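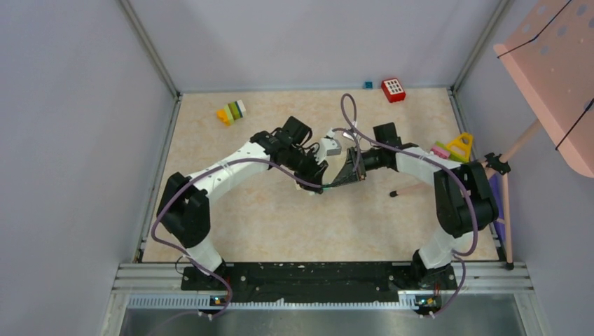
Boridlow bits and pieces: read me first

Hi! I started this file so I'd stop answering the same questions over email, and it has grown a little since then. Boridlow is my list of small toy parts: building blocks, odd wedges, little stacks that never came apart again, that sort of thing. Everything in it came out of the play boxes in Skarkbridge, and I typed it all in myself over a long winter.

What's in the folder

There are 80 entries, one line each, in a plain text file called parts. A line gives the color (or colors), a rough shape and which box the thing lives in. Stacks get one line for the whole stack — I tried splitting them up and my thumbs gave out.

Colors

I used everyday names. Light green and green are kept apart, and so are white and light gray, even though that last pair gave me trouble under the kitchen lamp. If a stack is striped I list the colors in alphabetical order, so you can search for them without guessing which end I started from.

Known problems

18 lines have no box number yet. Two of the boxes got swapped in May and I only fixed one of the labels (sorry!). The word "wedge" covers far too much, and I'd love a better one.

Changes

Version 3, Wed 31 January: spelling fixes, plus the Buton box is finally in.
Version 2: merged the Reuter box, dropped the duplicates.

Fixes and grumbles go to me, Henrike Rathjen. Please send the line number along with the correction, and tell me which version you have.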